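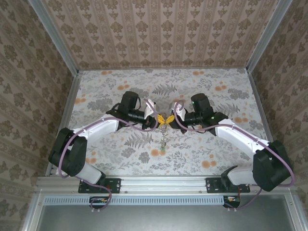 Zu so einer Tapete hätte sie sich nie getraut, schrieb mir eine Leserin nach dem letzten Beitrag, braune Damastmuster machten doch jeden Raum klein und dunkel, und dann auch noch Blumen auf dem Tisch dazu?

Doch, genau das! Ich mag Muster auf Muster, schon immer, und bei mir auf Flurnis darf es auch mal zu viel sein. Der Grund an den Wänden ist ja beige, das Braun liegt nur als Ornament darauf, und mir ist das kein bisschen zu düster. Die Tapete heißt Wanyama, ein Restposten, die Rolle für 33 Euro. Den Farbton habe ich im Laden dreimal neben andere gehalten und bin dann doch beim ersten geblieben.

Auf der Tischfläche geht es ganz anders zu: weißer Grund, graue Farnblätter, graue Blüten und dazwischen runde orangefarbene. Das Orange war für mich der Kaufgrund. Grau allein hätte ich neben dem vielen Braun langweilig gefunden, und mit dem Orange kommt ein bisschen Wärme rein – so ein Spätsommergefühl, auch im Februar.

Und dann der kleine Star der Seite, die gelbe Schleife! Sie ist ein Schlüsselanhänger, mit einem dünnen Metallkettchen dran und ganz unten einem kleinen grünen Anhänger. Gelb und Grün zusammen sind sonst nicht so meins (ich denke da immer an Gummistiefel), aber über den grauen Farnen gefällt mir das sehr. Ich habe eine Schwäche für Schleifen in jeder Form, das wisst ihr ja, und wer hier schon länger mitliest, kennt auch meine Schublade.

Für alle, die wieder nach Maßen fragen: Meine Tapetenreste sind meistens 90 Zentimeter lang, das reicht prima zum Ausprobieren neben einem Stoff oder einer Tischplatte. Legt die Sachen ruhig ein paar Tage nebeneinander und schaut morgens und abends noch mal hin, das Braun verändert sich mit dem Licht ziemlich.

Die nächste Galerie wird blauer – mit Streifen von Cliltlow, auf die ich seit Wochen warte. Muster zum Tauschen nehme ich weiterhin gern, am liebsten etwas mit Blättern.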